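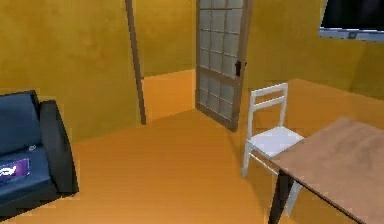 Ludmila Hrubý wants to know why the navigation class spent all of January in one apartment when the syllabus promised "a variety of environments." Fair question, Ludmila. Thread, I guess.

**2/**
The syllabus was written in August by a person with ambitions. I remember her fondly. She had a slide with a greenhouse on it.

**3/**
What we have is the Lukness apartment, one simulated home with furniture in it, and a virtual robot that gets dropped somewhere and told to go find something. "Go to the chair." "Go to the sofa." Dog-level instructions. We do not have dog-level results.

**4/**
The yellow walls are staying. I've had three emails about the yellow walls. A student in the second row offered to repaint the place gray "for morale" and I said yes, after the final. Orange floor too, before anyone asks.

**5/**
Each team gets 200 episodes a night on the shared machine. An episode ends when the robot says it's done or when it runs out of steps. We allow 400 steps. Team Hodžić (named after the bakery across from campus, don't ask me, I only grade them) used every one of their 400 on a first run to turn left.

**6/**
Not left toward anything. Left, as a way of life.

**7/**
The bug was a sign error and they found it by drawing the robot on a napkin. I've been telling people to draw the robot on a napkin since week one. Apparently it has to be a bakery napkin.

**8/**
OK, the door. Every team has a door story now. It stands open, it has all those little glass panes, and there's a perfectly good doorway right beside it. A person walks through without a thought. Our planners treat the whole corner like a border crossing.

**9/**
Team Driltgate's map marked the panes as free space. All of them. So the planner drew a lovely straight path through the glass and the robot spent the night leaning on a door.

**10/**
Then they overcorrected and padded every obstacle so much that the doorway closed up too. Robot never left the living room. It did get very good at the living room.

**11/**
Someone in the replies: "isn't this just a tuning problem?"

Yes. So is most of my adult life.

**12/**
Anyway, assignment 4, for those of you who are in the class and pretending you found this thread by accident:

- start pose is random, stop hardcoding it
- target is the white chair
- "close to the chair" means close with a clear line to it, so being on the other side of a wall gets you nothing
- submit the log AND the plot. a plot by itself is a drawing

**13/**
About hardcoding. One submission scored perfectly on the practice set and I was so happy for maybe a minute. Then I opened it and it was a list of moves. Forward, forward, right, forward. They had memorized the living room. I gave partial credit for the handwriting (there were comments).

**14/**
The chair is harder than it sounds, by the way. It's tucked up to the table, so from a lot of angles you get a couple of skinny white legs and some tabletop. Two teams' detectors call the pair of them one large piece of furniture. I've started calling it the chable in lecture. It isn't catching on.

**15/**
Sofa is easy. Big, dark, everybody finds the sofa. If I'd made the assignment "find the sofa" I'd have great course evaluations.

**16/**
Team Imska is at the top of the board this week and would like everyone to know it. Their trick was slowing down near doorways. That's the trick. It took a 900-line file to say it, and I asked them to try again in fewer.

**17/**
Ludmila again, asking if the second apartment is still coming.

It is. It's sitting on my drive and loads about half the time. When it loads, the kitchen is fine and the hallway has no floor. I'd call that a variety of environments.

**18/**
If your planner survives a hallway with no floor please come see me, I have questions and possibly a job.

**19/**
Office hours moved to 4 pm, same room. Bring your log. Bring a napkin.

**20/**
Correction to 12: the step limit on assignment 4 is still 400. Stop emailing me about 401.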